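Residency > Fellows' Diary > Entries

March 22, 2023

The Fellow reports that the reading room at Nolte opened on time this morning and that the heating has been restored. Work resumed on the Sarker correspondence, which had been set aside in August while the bindings were under repair. The letters are in better order than the earlier inventory suggested. Several carry the Flenitz postmark, and one contains a pressed leaf, now placed in its own sleeve.
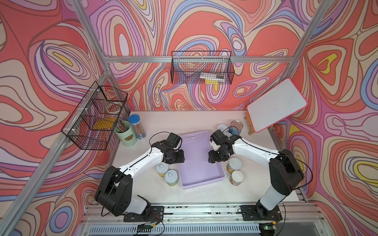
Afternoon

Ms. Bláthnaid Moriarty received me at 2 to review the draft catalog. She requested that the orchard accounts be listed apart from the household accounts, as the two were kept by different hands. I agreed to make the change. She also questioned my reading of a surname on the fourth sheet, and on a second look I believe she is correct. The entry will be amended to Luler.

Thirteen letters remain to be transcribed. The writer complains in nearly all of them of the price of seed and the condition of the Flenitz road. His spelling becomes careless whenever he writes about his brother.

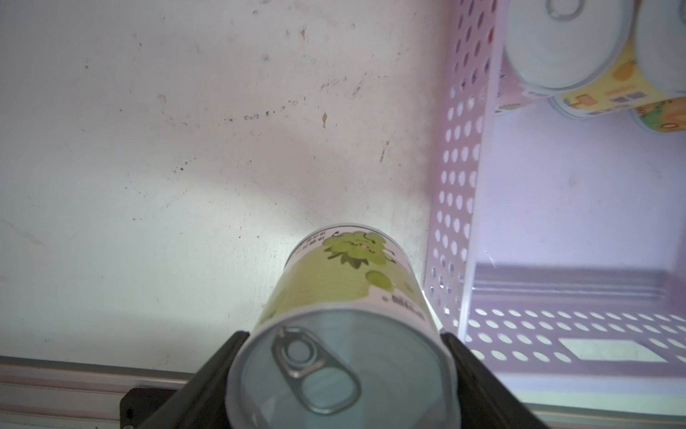 The brother's replies have not been found. Ms. Moriarty recalls that a box of family papers was transferred out of the collection in 2000, and she will write to the receiving library for its list. Until an answer arrives, the catalog note will state that the exchange survives on one side only.

Left the building at closing. Rain on the walk back. The transcription of the seed letters continues tomorrow, beginning with the one missing its first page.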